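September, past eleven at night

Played Lavia again after dinner, the new build, the one the developer says fixes everything. I have my doubts about the word everything. The patch notes run to two screens and most of them say "improved" with no mention of what it was like before or what it is like now. Improved enemy awareness. Improved reload feel. I reloaded a lot tonight and it felt like reloading.

The setup is the same. You wake up in a flooded substation, there is a voice on the radio, the voice tells you the city has fallen and you are the last hope of something. I skipped the radio voice this time. The mission works fine without it, which tells me how much the story is holding up. You go left, you pick up the rifle, you shoot the drones in the corridor, a door opens. On the store page it says every encounter can be approached in multiple ways. I tried. I went at the corridor crouching, and the drones saw me through the wall. I went at it standing up and they saw me through the wall a bit sooner.

To be fair to them (I am trying, since they are two people with day jobs) the second level is much better than it was in the last build. There's a long yard with shipping crates and a crane you can climb, and for a few minutes I forgot to be annoyed. The rain is good. The sound of the rain on the crates is very good, and I stood there listening to it until a turret killed me.

The price is what I keep coming back to. The demo is free, fine, but the page already has a preorder for the full game and a "founder" tier on top of that with a gold rifle. A gold rifle in a game with one rifle. The page also says 4,000 players have joined the resistance. Does that mean 4,000 downloads, or people who clicked the heart? The forum has the same nine or ten names on it whenever I look, and one of them is me.

Analyn Yap sent a long message about it this afternoon. She thinks I'm too hard on small games and that I gave Utville a pass for the same sins. Maybe. Utville had the floaty jumping and the terrible map, and I still put it on my list that year. But Utville didn't promise me a living world. It promised a town and some ghosts and there they were. Lavia says it has 7 factions, and I have now been through the demo three times and met drones, other drones, and a man behind a fence who says one line. If he is a faction, then I suppose that's two.

She also says the frame rate is my own fault for not replacing this computer. I lowered the shadows and it helped a little. Then I lowered everything and the fog vanished, and without the fog you can see where the level ends, just gray nothing past the crane. I put the fog back. I'd take slow over that.

Tried the survival mode last. Waves, a shop between waves, the usual. Ammo costs 3,000 credits and a wave pays 2,000, so you save up by going in short, and after the third wave you are hitting robots with the butt of the gun. The developer says it's meant to be tense. I think someone typed the wrong number and now they're defending it. I posted that, more politely, and got a thumbs up and no answer.
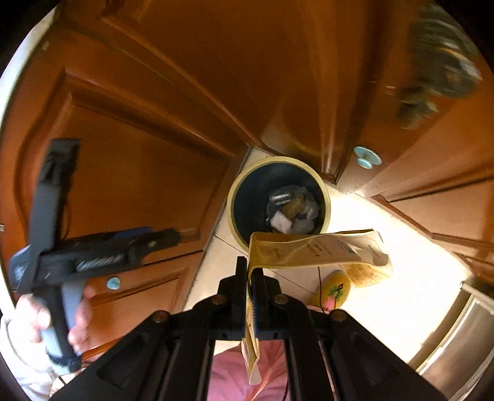

Posted by Dimaculangan in Diary, Games
Filed under: demos, Lavia, complaints

Copied the above over from the notebook with a few rude words taken out. The rest is from after midnight.

Went back in for one more try at the yard, on hard. There is a way up behind the crane that I hadn't seen, and it skips the turret completely. I can't tell if it's a secret or a hole. On the far side you drop into a room with the lights already on and nothing in it, and the checkpoint doesn't save there, so when I died on the stairs I went all the way back to the crates. That sounds like a hole to me. Analyn will say secret.

I won't preorder. I said the same about Lakasley and then bought it the night before release, so I'm writing it down here where I can find it. Lakasley at least let you save anywhere.

Next build is supposed to come at the end of the month with controller support and "smarter squads." I'd settle for drones that can't see through concrete. Want to check whether the sensitivity slider does anything past halfway, because tonight it didn't seem to. Also find the old save and see if the man behind the fence ever had a second line.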